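Nevalstead Technical Institute
Practical Robotics, second year
Handout 6: Looking after the tray cell

Read this before your bench session. Last year's group read it afterwards, and you can still find their tape in the bin.

1. The table

The bench is covered in brown paper and marked off with blue tape. The tape is how you tell the next group where the tray goes. The arm takes no interest in it. If a line moves, the arm will carry on to the old position with complete confidence and put its fingers down beside the spoon.

Check the paper at the start of every session. Creases are tolerable. A bubble under the tray is not, as the tray rocks and every grasp height you taught is then wrong by a different amount.

2. Tape

Press each strip down along its whole length with a thumb. Ragged edges may stay if they are flat. Anything that has lifted gets trimmed with scissors, and a strip that has lost its line gets replaced. Cut the new piece; do not tear it. Record the strip in the cell log, which is on page 226 or thereabouts by now and contains more about tape than anyone intended.

3. Tray and cutlery

One tray, one plate, plastic spoons and a fork. Put the tray down first, square to the lines, then the plate, then whatever the exercise calls for. Thin translucent plastic is hard for the cameras, so try the coloured spoon before you decide your code is broken.

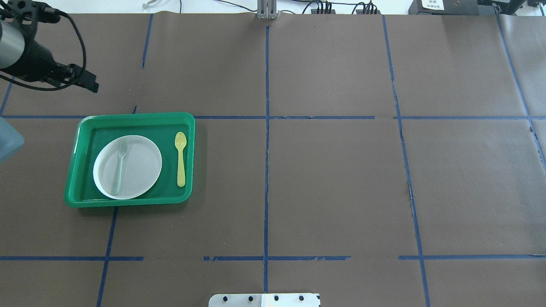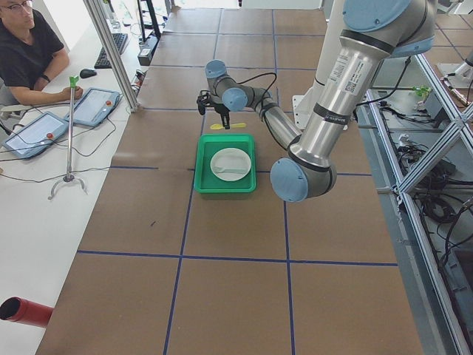
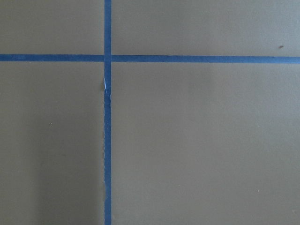

The Brevville Bench Notes, no. 177
27/11/2020

4. Gripper and wrist

Power to the arm stays off while your hands are near the fingers. Wipe the fingers with a dry cloth. Follow the cable from the wrist back along the forearm and make sure the loop has enough slack for the joint to turn fully both ways. Too little and it pulls; too much and it sweeps the cutlery on to the floor, a skill we have never managed to program deliberately.

5. Checking the grid

Run program 461 at the slowest speed. It visits the taught points in turn and pauses over each. One of you watches the gripper and the other holds the pendant, with a hand ready for the red button. Swap over halfway. If a point is off, check the tape before you reteach it. In June a pair spent a whole afternoon correcting the arm to match a crooked line, and did it very well.

6. Faults you will meet

Error 1204: the gripper has closed on nothing. Look at the tray first.
Arm stops above the plate: the taught height is too cautious. Lower it in small steps.
Everything works: save a copy under your group's name and leave it alone.

Spare tape and paper are in the Mitlow cupboard. Sign for both.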